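## 4. Ce que fait l'égouttoir quand on ne le regarde pas

J'en arrive à la partie du travail qui m'a le plus amusée, et qui est aussi celle qu'on m'a le plus déconseillé d'écrire. Étudier la vaisselle, passe encore (il y a toute une littérature sur le lavage, qui lave, à quelle heure, avec quelle eau), mais étudier le moment où l'on pose une tasse sur du fil de métal ? J'avoue que j'ai hésité. Et puis en relisant mes carnets de Pravusau, je me suis rendu compte que je revenais sans arrêt à ce petit meuble, tantôt pour noter qu'il débordait, tantôt pour noter qu'il était vide alors que l'évier, lui, ne l'était pas.

### 4.1. Le terrain et la manière de compter

Le corpus de cette section vient de deux ensembles de logements, l'un à Pravusau, l'autre à Clurnano, où j'ai pu suivre sept cuisines au total. J'y ai relevé 433 épisodes de rangement, en appelant « épisode » tout ce qui se passe entre le moment où un premier objet arrive sur l'égouttoir et celui où la personne tourne le dos au plan de travail. La définition est bancale, je le sais bien ! Quelqu'un qui pose un bol, répond au téléphone et revient poser l'assiette me fait deux épisodes, alors que dans sa tête il n'y en a sans doute qu'un. J'ai gardé cette règle parce qu'elle est facile à appliquer à l'identique d'une cuisine à l'autre, et que les autres découpages que j'ai essayés m'obligeaient à deviner des intentions.

Pour le codage, j'ai repris la grille Holovko, que j'avais déjà utilisée dans mon mémoire sur les placards, en y ajoutant deux colonnes : l'étage choisi et l'orientation de l'anse. La seconde colonne a fait sourire à peu près tout le monde au séminaire de Mendholm. Elle s'est pourtant remplie toute seule.

### 4.2. L'étage du bas

Un égouttoir à deux niveaux propose une répartition assez claire sur le papier. En haut, des tiges dressées qui forment des fentes et qui appellent l'assiette. En bas, un plateau de fil, bas de bord, dont l'usage reste ouvert : on peut y mettre des verres retournés, un couvercle, une passoire, ou rien du tout. C'est cet étage ouvert qui m'intéresse, car c'est là que les habitudes se voient. Les tiges décident à notre place, tandis que le plateau nous laisse nous débrouiller.

Le cas des tasses avec soucoupe est le plus parlant. La logique de l'égouttage voudrait qu'on les sépare, la soucoupe debout dans une fente, la tasse à l'envers sur le plateau. Plusieurs personnes me l'ont d'ailleurs expliqué très sérieusement, gestes à l'appui, comme étant la seule bonne méthode. Et dans mes relevés, je trouve aussi l'inverse : la paire reste une paire, la tasse à l'endroit dans sa soucoupe, le tout posé en bas comme sur une table (fig. 3). J'ai pris l'habitude d'appeler cela une « pose de service », par opposition à la « pose d'égouttage ». Les deux termes ne sont pas très élégants, mais ils m'ont évité bien des périphrases.

Il faut aussi parler des mains. La pose d'égouttage se fait volontiers d'une seule main, l'autre tenant déjà l'objet suivant. La pose de service en demande plutôt deux, surtout avec une tasse large et évasée, qui glisse facilement sur sa soucoupe dès que l'ensemble penche un peu. On ralentit, on rapproche les avant-bras, on tient le bord de part et d'autre. J'ai moi-même refait le geste chez moi une bonne dizaine de fois avec mes propres tasses (et perdu une soucoupe dans l'affaire, paix à son âme), et je confirme que l'on n'a plus du tout la tête à la vaisselle à ce moment-là. On a la tête à ne rien renverser, même quand il n'y a rien à renverser.

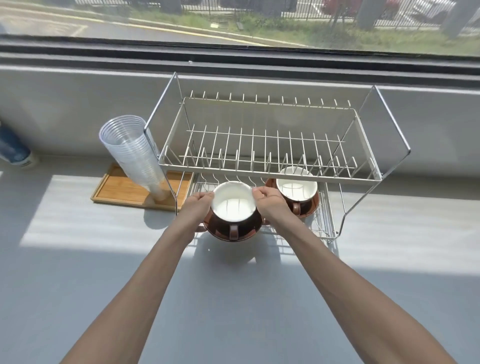
**Figure 3.** Pose de service sur l'étage inférieur : deux tasses brunes à intérieur blanc, chacune dans sa soucoupe assortie, la première tenue à deux mains par les côtés. Les deux anses sont tournées vers l'avant.

### 4.3. L'anse, ou la question de l'orientation

Venons-en à ma fameuse colonne. J'avais prévu quatre valeurs (avant, arrière, gauche, droite) et une cinquième pour les cas indécidables. Je m'attendais à du bruit, et j'aurais volontiers supprimé la variable avant la rédaction. Or l'orientation vers l'avant, c'est-à-dire vers la personne, revient très souvent dans les poses de service, et elle a tendance à se propager : quand une tasse a l'anse devant, sa voisine suit. La figure 3 en donne une bonne illustration.

Je vois deux lectures possibles, et je n'ai pas de quoi trancher. La première est toute bête : l'anse est devant parce que c'est par là qu'on reprendra la tasse, et l'on prépare déjà le geste d'après. La seconde me plaît davantage, je le reconnais, mais elle est plus fragile. Aligner les anses, ce serait déjà ranger, au sens où l'on range une étagère, et l'égouttoir deviendrait alors une sorte de placard sans porte. Cela collerait assez bien avec ce que j'ai noté à Clurnano, où certaines tasses ne rejoignent jamais leur placard officiel et font simplement l'aller-retour entre la table et le fil de métal.

Une réserve tout de même. Mes égouttoirs n'ont pas tous la même profondeur, et sur les plus étroits une anse tournée vers l'arrière vient buter contre les crochets du plateau, quand il y en a. L'orientation vers l'avant y est peut-être tout simplement la seule qui soit confortable. J'aurais dû mesurer la place disponible dès le début du terrain ; je ne l'ai fait qu'au mois de mars, sur une partie des cuisines seulement, et je préfère laisser ces mesures de côté plutôt que d'en tirer un tableau à trous.

Reste la question des assiettes, que j'ai laissée en plan depuis le début de cette section et qui obéit à de tout autres règles. J'y viens dans la section 5, avec les piles, les fentes sautées et le problème, franchement agaçant à coder, du plat trop grand qu'on finit par appuyer contre le mur.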